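Zwischenbericht Gemeinschaftsküche Edenska, Stand April
An: Colin Blackburn, Förderlinie Nikora
Von: Khrystyna-Mariia Pavliuk

Lieber Colin,

du wolltest wissen, was aus dem Geld geworden ist. Kurz gesagt: Es ist jetzt sauberer hier. Die längere Fassung folgt.

Ausgegeben sind bisher 1.687 Euro. Der größte Posten war die Arbeitsplatte, der zweitgrößte das Entfernen der alten, die sich an die Wand geklammert hatte wie ein Mieter mit Altvertrag. Die Regale von Kvaran kamen in 4 Lieferungen, von denen 2 dasselbe Brett enthielten. Das überzählige dient jetzt als Pinnwand und ist damit das beliebteste Möbel im Haus.

Zum Spülplan: Er hängt. Von den 23 Nutzern haben sich fast alle eingetragen, einige davon lesbar. Die Ecke mit den Flaschen und Behältern bleibt unser Sorgenkind. Wir haben sie im März ausgeräumt, beschriftet und wieder eingeräumt, danach war sie nach Alphabet sortiert und genauso voll. Für Mai ist ein zweiter Anlauf geplant, diesmal mit Wegwerfen.

Bei den Putzmitteln haben wir Londuvine gekündigt. Der Reiniger roch nach Zitrone und hinterließ Streifen - beides stand so auf der Packung, nur das eine kleiner gedruckt. Stattdessen kaufen wir einfache Schwämme mit Scheuerseite und wechseln sie regelmäßig. Gelb mit Grün ist für Flächen und Geschirr, der Boden hat seinen eigenen Lappen.
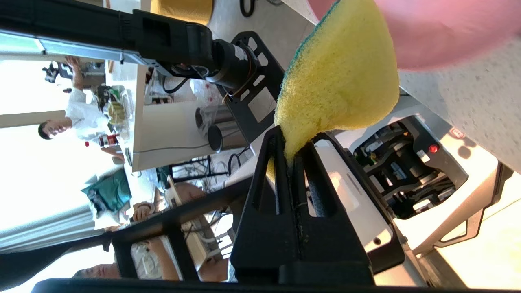

Gelber Schwamm mit dunkelgrüner Scheuerseite, rechts die hell gesprenkelte Platte.

Offen sind noch die Fuge hinter dem Becken und die Rechnung für das Abdichten derselben, die erstaunlicherweise vor dem Handwerker eintraf. Bezahlt wird sie, wenn er auch da war. Die Belege schicke ich gesammelt mit der nächsten Abrechnung.

Viele Grüße
Khrystyna-Mariia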